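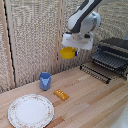 Plitmont Opens Shared Tableware Room in Cluvcombe

CLUVCOMBE, 2021-03-23 – Plitmont, the household goods exchange, today opened a room in Cluvcombe from which residents may borrow cups, bowls and serving dishes free of charge. The opening stock stands at 3728 pieces, most of them donated by households in the town over the winter.

The room is meant for families, schools and clubs that need extra tableware for a day or a weekend and have no space to store it. Cups in bright colors, yellow and blue among them, are lent alongside plain dinnerware and steel kitchen items. Borrowers may take mixed sets or ask for a single color, subject to what is on the shelves that day.

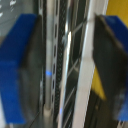

Boris Danko noted that the most common request during the trial period was for small cups, and that families tended to ask for fewer plates than expected. "People have plates at home. What they run out of is something for the children to drink from," he added.

The trial covered 532 loans. Returned items are checked for chips and cracks, washed, dried in racks and put away by type – cups with cups, bowls with bowls. Anything damaged is withdrawn. Borrowers are asked to rinse items before bringing them back and to keep lids with the containers they belong to.
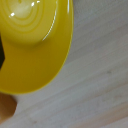
Plastic dishes are stored apart from glass and steel. They scratch easily when stacked with harder materials, and a scratched dish is difficult to clean well. Plitmont has set aside a separate table for sorting them and will accept further donations of plastic tableware until the end of June, provided the rims are smooth and the pieces are free of stains.

Steel items are also welcome, including pots, jugs and mixing bowls. Electrical appliances cannot be accepted.

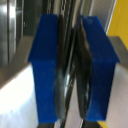

Ju-won Hyun asked that donors wrap steel and glass separately, as mixed boxes take far longer to unpack and sort. She said that almost 1000 pieces had arrived in boxes with no list of contents.

Loans run for up to four days and may be renewed once. No deposit is required for orders of fewer than 60 pieces. Larger orders should be placed a week ahead at the front desk.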